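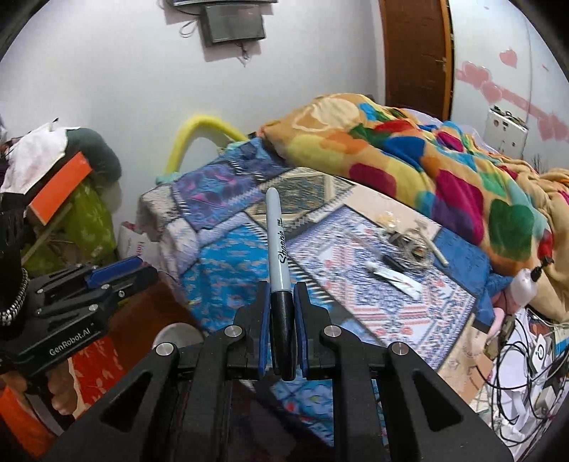
A black-and-white Sharpie over the patchwork quilt, with more of the sorting still to do behind it.

Haverford's spare room swap is back, and I signed up this time

If you live anywhere near Haverford you've probably seen the flyers for the Spare Room Swap, and yes, it's on again this December! The idea is the same as last year. You clear out one room, bring whatever you can part with to the old Dismont hall, and go home with something you'll use (or nothing at all, if you have more willpower than me).

Last winter 281 bags and boxes came through the door, and the organizers had to open the back hallway just to fit the bedding. I only went to look around and came home with two lamps, so this year I promised myself I'd bring more than I took.

I started with the bedroom, which is where everything in our place ends up sooner or later. The bed is my sorting table. I left the patchwork quilt on it, the blue and purple one with the zigzag panel, and piled things on top as I found them. So far that's a white tube with a black cap, a tangle of wires and clear plastic bits I keep putting off, and the orange and yellow blanket with the big splotches of color all over it. The blanket stays, by the way. I've been asked twice already.

The pile by the left side is harder. There's a dark green cushion in there and an orange board I had completely forgotten about, plus some lime-green patterned fabric that I still say I'm going to sew into something. My sister-in-law says that if I haven't done it by now it should go to the craft table, and she's probably right.

A marker turns out to be the one thing you really need for this. The swap wants every bag labeled with what's inside and whether it's been washed, and last year a whole stack of plain white bags had to be opened one by one at the door. Write big, please! Tape works fine on boxes, but on plastic bags the ink is easier to read if you let it dry before you stack them.

Drop-off runs from 2 in the afternoon until the hall closes at 6, and there's a limit of 14 bags per household. Bedding, curtains, cushions and craft supplies are all welcome. Mattresses, paint and anything with a cracked plug are not. Clunuvis, the fabric shop on the corner, is taking clean scraps of any size, and Grukanar is lending its van to people who can't carry their things over. You have to ask for the van ahead of time at the hall desk, and there are 18 pickup slots.

Tables open to everyone the next morning at 9. I'll be the one by the bedding, trying not to pick up another blanket.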